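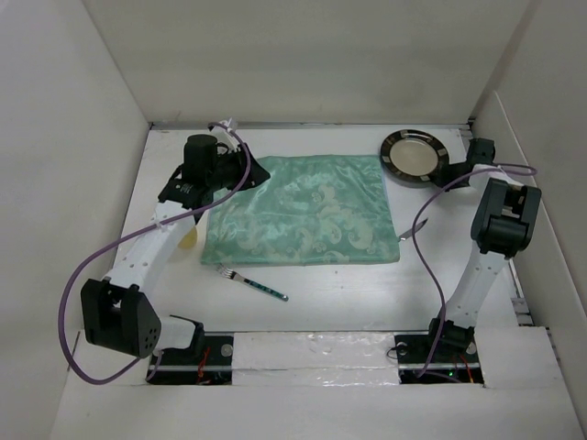
**Jeferson Guerra**

**Satin people, come talk to me! Hems, needles, pressing, all of it**

I've gone completely down the satin hole this spring and I need company. It started with one pillowcase for my sister, then she wanted a second, then my mother saw them and now I have a list on the fridge. Seafoam green is the big hit in my family (I think it looks like toothpaste in the bottle and like the sea once it's on a bed, so go figure).

Where I am so far: polyester satin, medium weight, from the remnant bins at Brodon. French seams on the long sides, which I love. Hems are where I lose my mind. I've tried a double fold half-inch hem, a rolled hem with the foot, and a faced hem with a strip of cotton lawn inside. The faced one looks the best and takes forever. The rolled hem is lovely for eight inches and then the foot spits the fabric out and I say things.

So, questions:

- What needle are you using? I'm on a 70 microtex and still get a pull now and then.
- Do you cut on the floor, on paper, on a mat?
- Does anybody here starch polyester satin, and does it do anything?
- How do you press it without those shiny seam ridges showing through on the right side?

I'm all ears. I love this fabric and it does not love me back yet.

---

**pinsandneedless**
Posts: 1278

Oh I'm so glad somebody started this! Satin is my favorite thing to sew and I will defend it forever.

Needle: try a 60 if your machine will take it, and change it way before you think you need to. I put a new one in for every project, even little ones. If you're getting pulls on a 70, run your fingertip over the point. Sometimes it's a burr you can feel right away, and sometimes it's the throat plate. I had a nick in mine from hitting a pin and blamed four packs of needles for it.

Cutting: tissue paper under and over, pins inside the seam allowance only, and a rotary cutter with a fresh blade. Single layer. Yes, it's slower. I know, I know, everyone wants to cut on the fold.

For the hem, sew a line of stitching a quarter inch from the raw edge, fold on that line, press, stitch close to the fold, trim right up to the stitching, fold again, stitch again. You get a tiny narrow hem and you never have to touch that awful foot.

---

**dobbs_upstairs**

I'll stick up for the awful foot! The rolled hem foot works great on satin, you just have to start it right. Leave long thread tails at the beginning and hold them behind the foot like reins so the fabric gets a gentle pull into the curl. Keep the edge in your right hand a little up and to the left. And trim the corners at an angle before you start.

Practice on long strips, like really long. I did mine in front of the TV until I stopped getting those little burps. Then I hemmed scarves for everybody in one weekend and felt like a genius.

Also, no tissue paper for me. It leaves fuzz in the stitches and dulls the blade. I cut on a flannel-backed tablecloth, fuzzy side up. Satin grabs onto it and stays put.

---

**pinsandneedless**
Posts: 1278

The tissue doesn't get sewn, though, it comes off before you go to the machine. So no fuzz in anything. But the flannel tablecloth is a great idea and I'm stealing it for laying out!

We'll have to agree to disagree on the foot. I've owned three of them and they all live at the back of the drawer.

---

**marigold_hem**

Jumping in about starch. Regular spray starch on polyester satin did pretty much nothing for me except leave white flakes on a navy lining. What did work was gelatin! Plain unflavored gelatin, dissolved in hot water, then let it cool down some, dunk the fabric, hang it up. It dries stiff like paper and you can cut it as if it were cotton. Then it washes out in warm water when you're done.

Test a scrap first, please. I had one acetate satin come out with water marks all over, and they never left.

---

**Jeferson Guerra**

GELATIN. Okay, I have a box of it in the pantry and a scrap bag full of green. I'm trying this tonight.

@pinsandneedless I checked the throat plate and there's a scratch right by the hole. I'm so mad and also so happy. I went over it with a bit of very fine emery cloth and the next seam was perfect, no pulls at all.

@dobbs_upstairs the reins! Nobody in any video I watched mentioned holding the tails. I got to 30 inches before it burped. That's a personal record by a mile.

---

**lowthreadcount**

Unpopular opinion coming. I don't think polyester satin is worth this much effort. If you're going to fight the fabric anyway, fight a nice one. I bought a silk charmeuse remnant at Hita, paid more than I'd like to say, and it was easier to press, easier to hand sew, and it feels cool on your face in summer, where poly just gets sweaty. For pillowcases especially, I'd save up and make one good one.

---

**dobbs_upstairs**

Disagree! Silk pillowcases in my house get washed on whatever setting my husband feels like that day. Poly comes out of the dryer looking the same as it went in. And I'd never tell somebody who's learning to go cut into silk. Learn on the cheap stuff, have fun, ruin some.

---

**lowthreadcount**

Fair point about the husband. I do my own laundry and I'm fussy.

I still say it's hotter to sleep on, but I'll give you that it comes in way better colors. Silk remnants where I live are ivory, ivory, black, and ivory.

---

**tuckandgather**

Pressing! I don't see an answer yet so here's mine.

Low iron, no steam for poly, and always a press cloth (I use a square of silk organza so I can see through it). For the ridges, cut strips of brown paper and slide them under the seam allowances before you press. The paper keeps the edge from printing through to the front. Then let the piece sit flat until it's cooled off completely. If you pick it up warm, the wrinkles go right back in.

And press from the wrong side every time. I went over the front of a lining once without a cloth and got a dull patch the exact shape of my iron's tip. It's under the arm of a coat now.

For French seams I trim the first pass to an eighth of an inch, with small sharp scissors, and shorten my stitch a little. The seam looks like a piece of cord from the inside, so pretty.

---

**marigold_hem**

Seconding the brown paper. Grocery bags work if there's no printing on the part you use. Ask me about the lilac blouse.

---

**pinsandneedless**
Posts: 1278

What happened to the lilac blouse?

---

**marigold_hem**

It says "paper or" across the back if you look at it in the right light.

---

**Jeferson Guerra**

Gelatin report! I did three scraps and one full pillowcase panel. The scraps were amazing, crisp as a new bill, and I cut them with plain scissors. The panel dried with a wavy edge where I'd hung it over the shower rod, so next time I'll clip it flat along the top. Sewing it was a dream. Rolled hem all the way across, with the foot, one try, 40 inches and not one burp!!

It took two rinses to get it soft again. The shine came back fine.

Now I'm eyeing a robe for my mother, with Guo's old bathrobe pattern, the one with the shawl collar. Has anyone made it in something this slippery? I'm wondering if I should interface the collar with organza or just use a lightweight fusible and hope.

---

**tuckandgather**

Organza, basted in by hand. Fusible on satin bubbles after a few washes, at least every one I've tried has. I made that robe in crepe-back satin with the dull side out and the shiny side for the collar and cuffs, and it's the most worn thing in my closet. Add a bit to the front overlap, it's stingy.

---

**dobbs_upstairs**

I'll be the odd one out again – I use the Fokeck knit fusible on satin collars and haven't had a bubble. Low heat, lots of time, and don't slide the iron. Do a sample of both and wash them with your towels. You'll know by the end of April which one of us is right.

And sew a loop at each side for the belt, plus one inside tie. A satin belt on a satin robe stays tied for as long as it takes to pour a coffee.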